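About Us

Welcome to the page of the Illitz Community Run. We are a small club which organises one charity run each December, and some shorter events during the rest of the year. Many people ask us who we are and how it all began, so we try to answer it on this page.

The club was started by Saadet Işık and Teodoro Belmonte, who were neighbours and went running together before work, at 6 in the morning. Saadet had the idea that neighbours could run together one time and collect some money for the local food pantry. In the first year 113 people registered. For us it was a very big number, and we had not enough safety pins for the bibs. Teodoro drove home to take more from his mother's sewing box.

Our main event has now three parts: the Skamer Loop of 15 kilometres, the 6 kilometre run and walk, and the children's dash on the grass at Javier Park. The Loop is the most difficult, with a long hill after the Kalex bridge. You can walk on the hill. Many of us do it also.
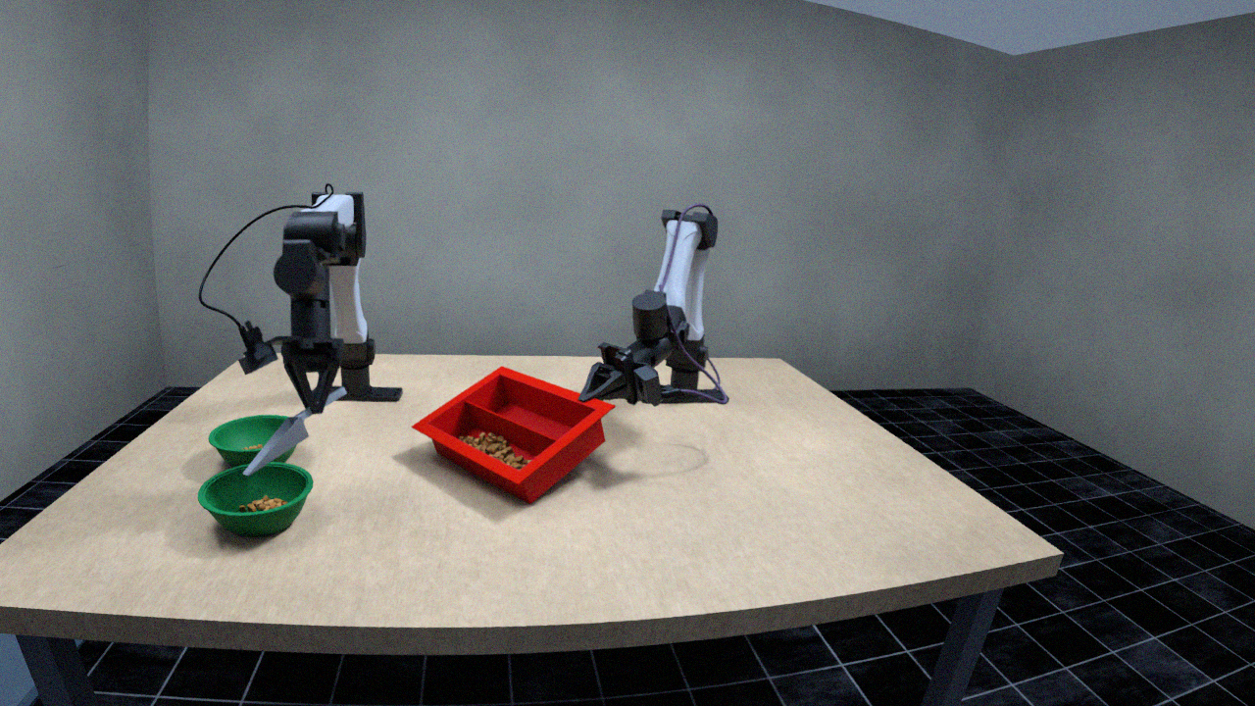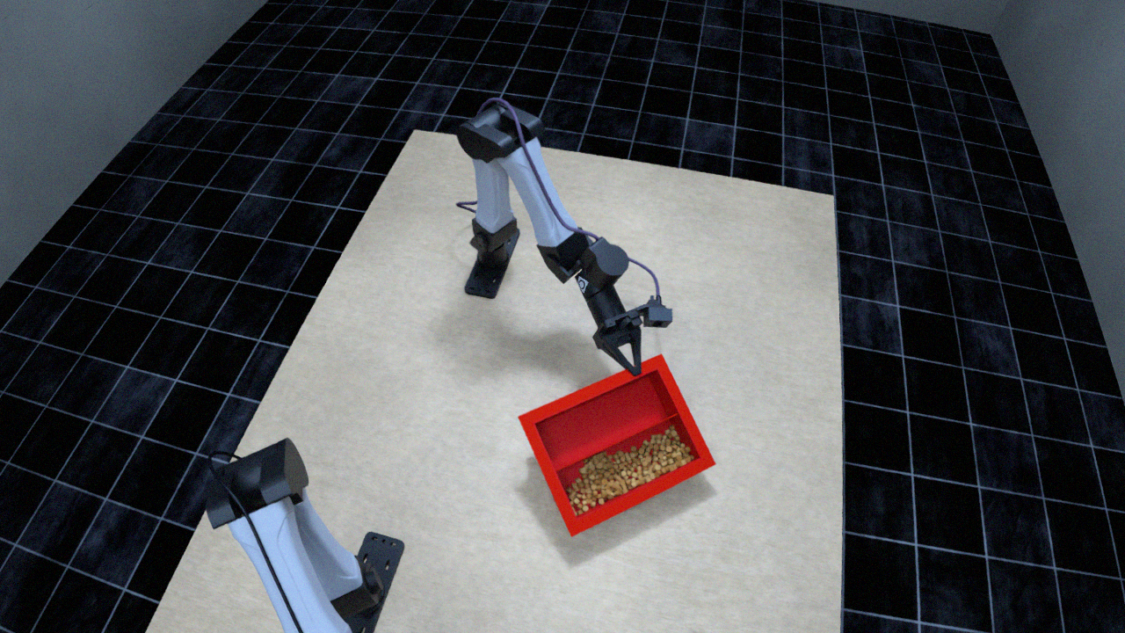
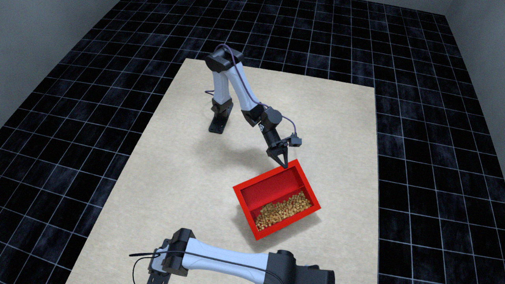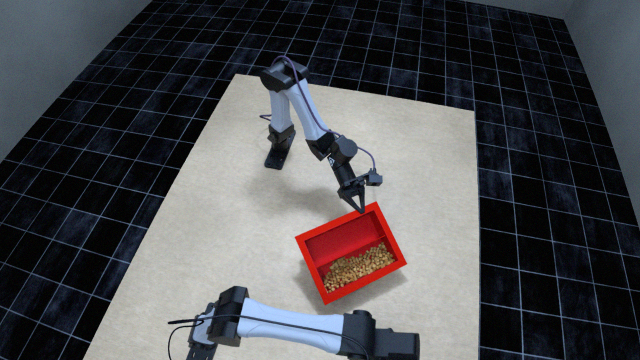 After the run we stay at the park for lunch. It was not planned in the beginning, but families brought food to share, and in the second year there were already more dishes than tables. Now the lunch has its own organizer, Kristine Rivera. If you want to bring a dish, please write to her before and tell her if it contains nuts. Vegetarian food has its own table, under the big tent near the playground.

The people who organize the run:

Saadet Işık, registration and general questions
Teodoro Belmonte, course and road permissions
Kristine Rivera, lunch and children's activities
Benjie Dalisay, music, sound and the start line
Ebbe Engström, first aid and the results

Benjie is also the voice which you hear at the finish. He tries to say every name correctly, so please help him and write on the form how yours is pronounced. Ebbe puts the results on this website in the same evening, usually after supper. If your time is missing, send him your bib number.

The registration fee is 15 dollars for adults. Children under 6 run free with a parent. After we pay for the park, the insurance and the water, all the money goes to the food pantry. We don't give medals, but each runner receives a cotton shirt. The colour is different each year and is chosen by the children from the dash.

We have place for 50 strollers in the 6 kilometre event, and they start at the back of the group. Dogs are welcome at the lunch, on a leash, but they cannot run with us.

If you would like to help on the day, even for one hour, please write to Saadet. We need most people at the water stations and for the cleaning of the park in the afternoon.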